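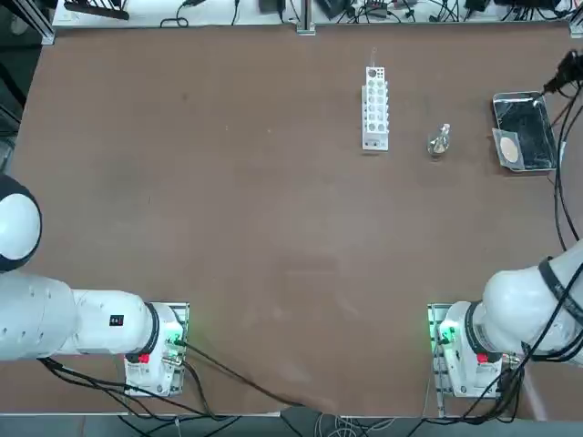 Two-arm bench station, pre-purchase walkthrough
Filled in by Jalen Lyons, June. Copy to Hollis Pruitt for the budget meeting.

I did this one with the Whitlock form, but I typed my comments in after because the boxes are tiny and I talk too much. The question is whether we order a second station like this one for Waltdale, and what else we'd need to put on the order.

1. Arm bases and mounting plates: PASS
Both sit on gray metal plates. Put a hand on each and lean, nothing gave. Plates should be their own line on the quote, please! Gelik left them off last time and we paid rush shipping.

2. Power indicators: PASS
Green light on both bases.

3. Cables on the table: NEEDS WORK
This is my big gripe. There are long black cables lying right across the brown top on both sides, and the one on the left runs toward the middle of the near edge, so you'd better watch your sleeves. The right arm has its cables clipped along it but they still dangle. I'd budget for cable sleeves and edge channels, 3 sets, so there's one spare.

4. Cables on the floor: NEEDS WORK
White and gray bundle coiled up below the near edge. A floor cover would fix it (cheap, just buy it).

5. Back shelf: FAIL
Adapters and black cables all tangled together. I tried to trace one adapter to its plug and gave up. Hollis, I know you wanted to skip the rack-mount power strip to save money, but I'd put it back in. Labels too.

6. Glassware and test tube rack: PASS with comment
Rack, the little conical flask and the metal tray are all over at the right side, and the middle of the table is clear. Good. But that means the left arm has a long way to go for anything. If we keep this layout, ask Plestari whether the shorter table would do. Their quote had it at 18 inches less, and I'd love the floor space back.

7. Table surface: PASS
Faint scuffs and smudges, nothing I'd replace it for.

8. Emergency stop: OPEN
I want one within reach of both ends of the table, wired in before delivery. Ask for the price in writing.

9. Spares and service: OPEN
Gelik says 20 days for a replacement joint. Too long for me. I'd set aside about $3000 for spares the first year and see what we go through.

Overall: okay to order once 3, 4 and 5 are on the quote. Number 8 has to be answered before anybody signs. Hollis, call me after lunch if the total looks scary, I have a couple of things we could push to next year.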